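Down jacket smells after washing, what did I do wrong?

Posted by Osvaldo Vitale

Hello to all. I have washed my puffer jacket in the machine at home, and now it has a smell like a wet dog. The label says 60% down. I dried it two days on a hanger in the bathroom. Must I wash it again?

Aoi Shimada
The smell comes when down dries too slowly. I had the same problem in October. Please lay it flat and feel each row with your fingers for lumps.
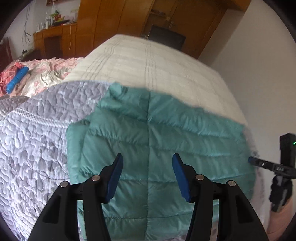 Teal quilted jacket spread on the bed

Then use the dryer on low heat with 2 clean tennis balls. Mine needed three cycles. Stop between them and break the lumps by hand.

Merle Sheehan
Take it to the cleaner.

Huia Grimshaw
I agree with Aoi, but first rinse one more time, without softener. Old soap also holds the smell. I paid $15 for a special down soap and it was worth the money.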